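The open day at the Costello paper mill in Drindon was on Jun 20, 2025, and I'd been looking forward to it since January. Leena Savolainen met us at the gate and took us straight to the vats (so loud, and a lot warmer than I'd dressed for!). She says the big machine runs 40 hours at a stretch before anyone stops it to clean the felts.

I got to pull a sheet by hand and mine came out lumpy – Leena was very kind about it. Then upstairs to the offices, where the talk is all weight and stiffness and how a page feels when you pick it up.
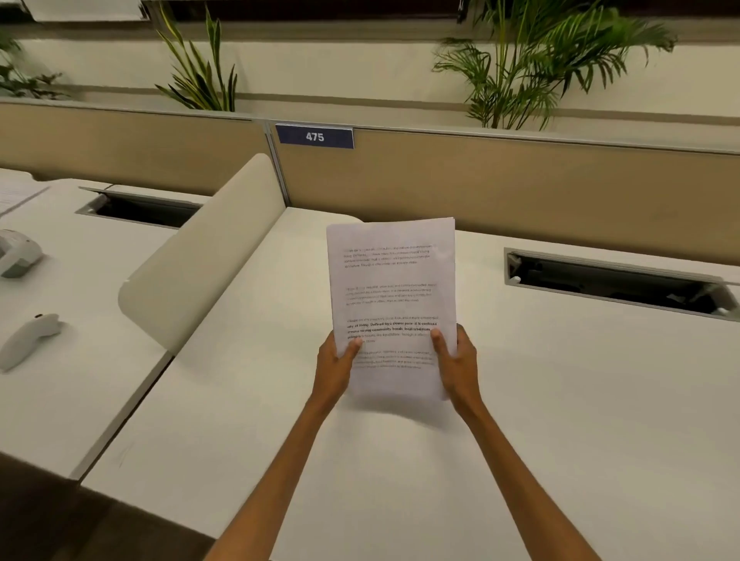 ## Getting there and lunch

Take bus 429 from Lulenow and get off at the bridge. The canteen does a good pea soup, but go early, the bread was gone by the second tour.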